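Raltero Rebuilds a Lost Solberg Coupe From the Chassis Up

The only Solberg Stulonden ever ordered with the long-nose body is running again after a full rebuild by the Raltero workshop in Wikport

WIKPORT - Raltero is thrilled to announce that the Solberg Stulonden long-nose coupe, a car many fans of the marque had given up on, is back on its wheels and will make its first public appearance at the Wikport harbor show in November.

The Stulonden was always a rare sight. Solberg built it by hand, in small numbers, for drivers who wanted a proper grand tourer with room for two people and a weekend's luggage. Only one buyer asked for the long-nose body, and that car left the factory with chassis number 1594, a straight-six engine and a dark green interior that took longer to finish than the engine did. After a few seasons of hard use it went into a barn, minus its hood and most of its dashboard, and stayed there for decades.

"I had a drawing of this car on my bedroom wall as a kid, and I never thought I would get to sit in it," said Njål Kvam, founder of Raltero. "When the call came I drove out that same evening with a flashlight. The floor was gone, the doors didn't match and there were mice living in the air box, but the number on the chassis was right and the engine turned by hand. I was grinning the whole way home!"

The rebuild took 7 years. The frame was straight apart from one bent outrigger, so the team kept every part of it that was safe to keep. The aluminum body was a much longer story. The rear fenders and roof are original, but the hood had to be made from scratch using factory sketches and a handful of period photos, none of which showed the left side. Raltero's panel shop shaped it over a wooden buck, threw out the first 2 attempts and got the curve over the front wheels right on the third.

Under that hood sits the car's own engine, rebuilt with new pistons and bearings but otherwise left to the factory settings. It breathes through three side-draft carburetors and sounds wonderful doing it - deep and a little rough at idle, then smooth as soon as it gets going. The four-speed gearbox is original too, right down to the worn shift knob, which the owner asked the team not to touch.

The paint is a pale silver-blue matched to a patch found under the rear window trim. Each coat was sanded by hand, and the car then sat for a full month before final polishing. Inside, the seats have been covered again in dark green leather, with the same wide pleats Solberg used. The clock in the dashboard works, and keeps better time than the one in the Raltero office.
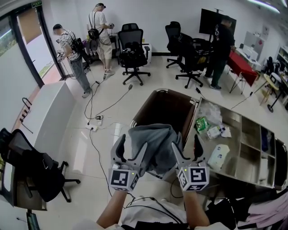

Visitors to the harbor show will be able to see the car up close and hear it run. The engine will be started every morning at 9, and Kvam will be standing beside it to answer questions about the build. The wooden buck used to shape the hood will be on display next to the car, along with the two rejected hoods, so anyone interested in metalwork can compare them with the finished one.

After the show, the coupe goes back to its owner, who plans to drive it on real roads in real weather. A first trip along the coast is already on the calendar, with overnight stops and up to 1,594 miles to cover - a distance picked to match the chassis number.

Raltero has also begun work on a second Stulonden, a standard-body car that arrived in far better shape. The team expects to reuse much of what it learned on the long-nose, especially about the tricky rear suspension bushings, and will post updates as the work goes along.

About Raltero
Raltero restores and maintains hand-built sports and touring cars at its workshop in Wikport. The workshop handles bodywork, engine building, paint and trim under one roof.

Media contact
Press desk, Raltero, Wikport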